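The Planner Says It's Done

Every automation vendor I visit now has a planner. It used to be that they had an arm, or a gripper, or a really good suction cup. The arm has become the boring part. What you get shown first is a screen with a list of steps on it, written in plain English, each one turning green as the robot gets through it.

I have started paying attention to the green.

At Plomside, the software is called Zorkgate, and its job is to take a loose instruction ("sort the jars into the bins") and turn it into motion for two arms that share one table. Édgar Correa runs the planning side. He has the tired good manners of a man who has given a lot of demos, and he told me early on that Zorkgate had finished 1,931 of 2,149 sorting runs since January. That works out to just under 90 percent, and it is the number in the sales deck.

So what does finished mean? Correa took a moment with that one. A run is finished when the planner reaches the end of its list and no step has reported a failure. Whether every jar is in the right bin is a separate check, done by a person, and only on a sample.
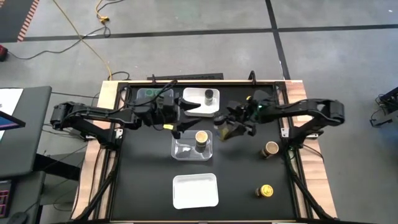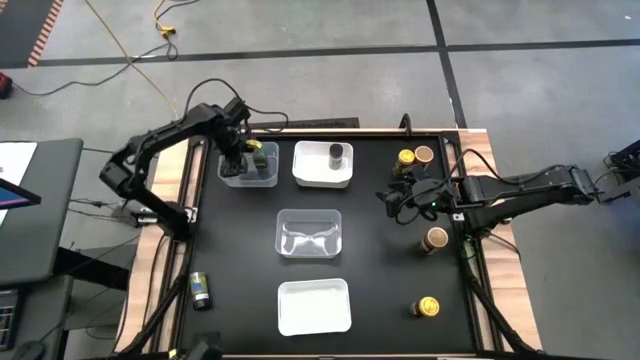
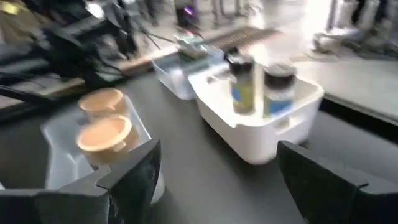 Jars, cups and bins on the Zorkgate table.

The trouble is easy to describe. A gripper closes, the fingers stop at a width that isn't zero, and the software concludes it is holding something. Most of the time it is. But a jar pinched by the edge of its lid reads much the same as a jar held around the middle, and the planner has already moved on to the next line. If the jar slips on the way over, the release step still works perfectly. Fingers opened. Green.

Lợi Tiêu, who writes the perception code, is less diplomatic about this than her colleague. She reviewed 176 of the finished runs by hand and found 40 where at least one item had ended up somewhere it shouldn't. "The planner trusts me too much," she said. "I give it a guess with a score attached, and it throws away the score."

She has a point, and it goes well past one company. Camera software is reasonably good at naming a jar that stands in the open under decent light. It gets a lot worse when an arm passes overhead, or when the jar is behind the wall of a clear bin, or when the view comes from a wrist that is swinging. A planner that asks "where is the jar?" once, at the start, and then acts on the answer for the next several steps is working from old news.

Emurport, a rival, handles this by looking again before every grasp. I watched its system work and it was painfully slow, and a warehouse manager would have pulled the plug by lunch. Plomside's answer is a module called Penrose, which is supposed to look again only when the score drops below a threshold. Who sets the threshold? For now, Tiêu does, and she changes it whenever the containers change. I asked what a customer would do without her. Correa said there would be a settings page.

I have used settings pages.

None of this makes the work bad. Keeping two arms from hitting each other over one small table is a hard scheduling problem, and Zorkgate's way of reserving space for each arm before it moves looked solid to me. I asked for the collision logs and got them without a fuss, which doesn't happen often. They were dull reading, as they should be.

What I'd want before signing anything is a different headline number. Count the items that ended up where they were supposed to go, have somebody outside the planning team do the counting, and print that in the deck. Tiêu says she has asked for the same thing. Correa says it's on the list for the next release, below the settings page.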